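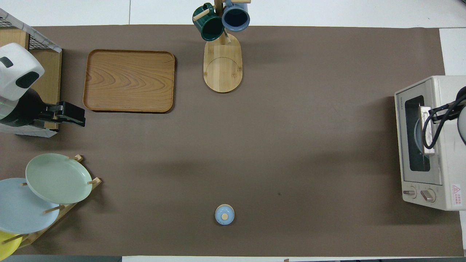
Filed under: Bench Notes / Kitchen Things

Print this page | E-mail this page

17 February 2024

Mug tree, second coat. I am so pleased with how the oil took on the post! Wichai was right that the last batch went on too thick and stayed gummy around the pegs, so I thinned it, wiped it back after 15 minutes and left it alone overnight. The pegs feel smooth all the way round now and a mug handle slides on without catching.

Hung the dark green mug and the slate-blue one together for the wobble test. They sit close, closer than I'd like -- the next post should have the pegs turned a little further apart. Wichai Meesuk wants a wider base as well, but I like the oval and want to try the spacing first.

The tray is my favorite thing in the shop right now. Look at that grain! It came out of the Coto offcuts, the board we nearly turned into shelf stock, and the waves only showed up once I got down to 100 grit. Rounded the corners by hand. Rim needs one more pass on the inside edge, where I can still feel a ridge with my thumbnail.

Dish rack: three pegs, plates lean nicely. The green and blue ones overlap more than they should, so the peg spacing goes out to 70 mm on the next one. Yellow plate is happy where it is. Rigoberto Beltrán asked if deep bowls would fit and I doubt it, but I'll bring one from home and try.

Little light-blue pot with the beige knob -- salt or sugar? I vote salt, near the stove. Rigoberto says sugar, next to the mugs. We'll need to settle that before the Wetonberg kitchen fair in June.

To do:
- re-cut pegs, order 363 stays open until they fit
- inside rim of tray, then wax
- ask Pumphrey if the bamboo ovals come any thicker
- fresh brown paper for the table

We use cookies to remember your settings on this site. Accept | Manage choices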